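July 2025, notebook, Dulley indicator

Gate setting still too loose on the crossover. Reran the Sepp history with lookback 45 and smoothing 5. Fewer false entries in the flat stretches, but the late exits are worse then before. Entries at 1025 looked fine, exit a good five bars behind. Jaruwan thinks it's the smoothing, I think it's the way we carry the last signal over a gap.
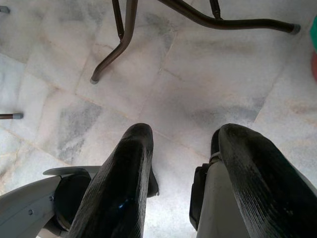 Does the arrow repaint once the bar has closed?

It stays put after the close. While the bar is still open it can flicker on and off, so alerts should only fire on closed bars.

Kanokwan got the Akine feed loading, 1956 bars, two dupes at the session change. Removed by hand for now, need a propper check in the loader. Colour of the short arrow is still the same as the grid. Fix.

Tried lookback 45 with smoothing off, just to see. Noisy. Back to 5.

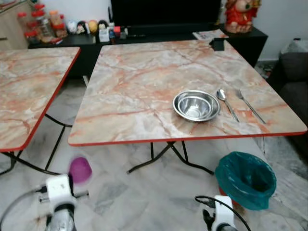
Next, same run on the Nustura data, spread included this time. Don't touch the stop rule until both are done. Jaruwan to send me her exit version, mine is in the old folder and has the wrong default in it.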